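How a Group Buys a Robot Arm

You might think that buying a robot is like buying a bike. You go to the store, you pick one, you pay, and you take it home. Buying a robot arm for a school, a library or a workshop takes longer than that. Most of the work happens on paper before any box shows up at the door.

This page explains how that planning works. It uses the Lindgren Workshop as the main case. Lindgren is a place where kids and grown-ups learn to build and program machines. Last April it started planning for a robot arm that could pick up soft toys and put them down somewhere else.

Start with the job

The first question in a robot plan is what the robot has to do. It sounds easy to answer, but a lot of plans go wrong right there. "We want a robot" is not a job. "We want an arm that picks a toy up off a table and puts it in a bowl" is a job.

Once you have a job written down, you can ask smaller questions about it. How heavy is the heaviest thing the arm will lift? How far away will that thing be? Is it hard, like a block, or does it squash when you squeeze it? Does the arm have to be fast? Who will be standing near it?

Lindgren wrote its answers on one page. The heaviest toy on its list weighed 300 grams, a bit less than a full can of soup. The toys were soft. The arm did not have to be fast, and kids would be nearby, so slow was better anyway.

The words you need

Robot sellers use some words in their own way. These are the ones that show up in nearly every price list.

Payload is how much weight the arm can carry. It is usually measured at the end of the arm, and the gripper counts as part of it. If an arm has a payload of 500 grams and the gripper weighs 200 grams, you only have 300 grams left for the toy.

Reach is how far the arm can stretch from its base. A long reach sounds good, but a longer arm often costs more and needs more empty space around it.

A gripper is the hand. Many arms are sold without one. This surprises people. You can buy an arm, open the box, and find out that it ends in a flat metal plate with screw holes. The hand is on another page of the catalog, with another price.

Fingertips are the parts of the gripper that touch things. They wear out, a little like the soles of your shoes, so you plan to buy more of them later.

A quote is a price written down by a seller, with a list of what you get for that price. It is not a bill. You don't have to pay anything when you ask for one.

Getting quotes

Lindgren asked for quotes from two sellers, Cirik and Bilivier. Both got the same page with the same job on it. If you tell one seller about soft toys and the other one about wooden blocks, you can't compare what they send back.

The quotes looked very different. The one from Cirik was one line long, with one big price. The one from Bilivier was two pages long and had a price for each part. At first the Cirik price looked lower. Then the people at Lindgren read it again and saw that it did not include a gripper, a table mount or any spare parts. They wrote back and asked Cirik for a longer list. After that the two prices were nearly the same.

So if a quote is short, ask what is missing. Sellers are used to that question.

The price on the box is not the whole price

Think about getting a dog. The dog costs money, and then there is food, a leash, a bed and trips to the vet. A robot arm has a list like that too. Lindgren's list had these things on it:

The arm
The gripper
Spare fingertips, 4 sets
Cables, and clips to keep the cables out of the way
A strong table
A computer to run the arm
Delivery
Training for the grown-ups who would run it
Repairs

The table got left off the first version of the list. A robot arm moves its own weight back and forth, and if the table wobbles, the arm misses. An old desk with a loose leg won't do.

Repairs are hard to plan for, as you don't know what will break. Lindgren put some money to one side each month. If nothing breaks for a year, the money stays there for the next year.

Buy, rent or borrow?

There is more than one way to get an arm into a room.

Buying means you pay once and keep the machine. This makes sense if you will use it often and for a long time.

Renting means you pay a little every month and give it back at the end. The total can end up higher than buying, but you don't need all the money on the first day. Some rental deals cover repairs. Some don't, so read that part slowly.

Borrowing is sometimes possible too. The Aditberg Library shares its equipment with other groups in the area. Groups sign up for a turn, and each turn lasts four weeks. It costs less, but you have to plan your project around somebody else's calendar.

Try before you pay

Before you spend a lot of money, ask for a trial. In a trial, the arm does your job with your things. A video from the seller shows the arm doing the seller's job with the seller's things, and those may be much easier to pick up.

Soft toys are a good test. A plush animal has arms, feet and a round belly, and it can lie on a table in many different ways. If the gripper closes on a thin part, like a paw, the toy may swing or slip. If it closes on the belly, it has more to hold. A gripper that opens wide enough for a block might not open wide enough for a fat toy, and you can't be sure of that from a catalog.

Make a score sheet before the trial starts. Write down how many tries the arm gets and what counts as a good one. Is it still a good try if the toy ends up half in and half out of the bowl? Decide that first. It is hard to be fair once you already like one of the robots.

During the trial, look closely at the fingertips too - their shape, their surface, and how they are fastened on. You will be the one changing them.
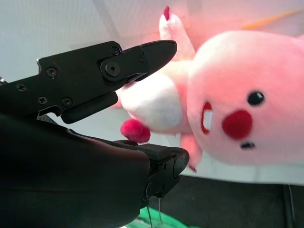 A pink plush toy and a black gripper, in both pictures.

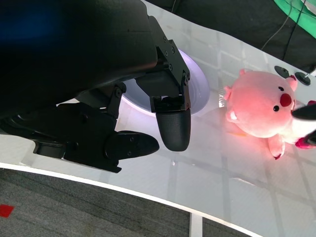
Making the choice

After the trials you put everything side by side: the job page, the quotes, the full list of costs and the score sheets. If two arms do the job equally well, other things can decide it. How long is the wait for spare parts? Is the manual easy to read? Can you call someone when it stops working?

You can also decide to wait. Saving up for another year is a real plan, and so is picking a smaller job that a cheaper arm can do.

Try it yourself

Pick a job in your home or classroom that an arm could do. Write down what it has to lift, how heavy that is and how far it has to move. Then make a list of everything you would have to buy, and don't forget the table.

Reader comments

Aditberg Library: We liked the part about the gripper being on another page of the catalog. Our group made that mistake with our first arm and had to wait for the next year's budget to buy the hand. One thing we would add to your list is storage. The arm needs a shelf or a case when it isn't in use, and a good case costs more than you would guess. We now ask for the case on the same quote as the arm.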